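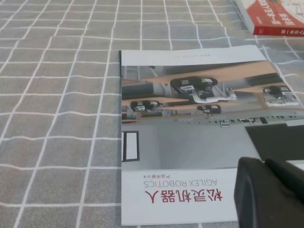 Handout 4 deals with picking up flat things, a job your gripper will be worse at than you expect. Everyone in the shared workshop starts with a foam block, does it 30 times without a miss, and goes home pleased. Then we put down something thin. An AgileX product manual lying flat on gridded cloth gives two black fingers very little to close on, and a cover printed mostly white tells the camera even less about where the paper stops. The grid lines on the cloth are your friends. Use them to check your scale before you move anything – a square that measures 40 mm at one side of the view and something else at the other means you skipped Handout 3.

What to try, in order of dignity:

Slide and pinch. Press lightly with one finger, drag the sheet to the table edge, grip the overhang. Slow, dull, works.

Buckle. Push inward from both sides until the middle lifts. Fine for soft covers. Staples have opinions.

Scoop. Needs the printed fingernail from the Fevel parts drawer. Put it back afterwards. There were six.

Keep the closing speed under 200 on the Castetti controller until your calibration has been signed off by Szu-yu Ko. The dial goes to 1,000 and I would like you to forget I mentioned it.

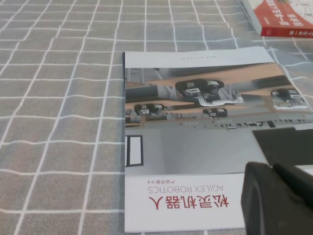
Page last changed: May 22, 2023

Orientation. The manual is upside down from the wrist camera's point of view, title and all, and your code should cope with that. If your detector only finds a cover when the lettering is upright, you have built a reader with an arm attached. Train on all four rotations, then on a few crooked ones.

Neighbours. Note the red book past the top edge of the manual. A drag in that direction is going to end in a collision, so plan your slide the other way and write down the clearance you allowed.

For next time: bring your Rudolora log file, one page of failures with your best guess at the cause of each, and your own USB cable. Groups using the Yusuf arm should read the bit on wrist offsets again, including the footnote.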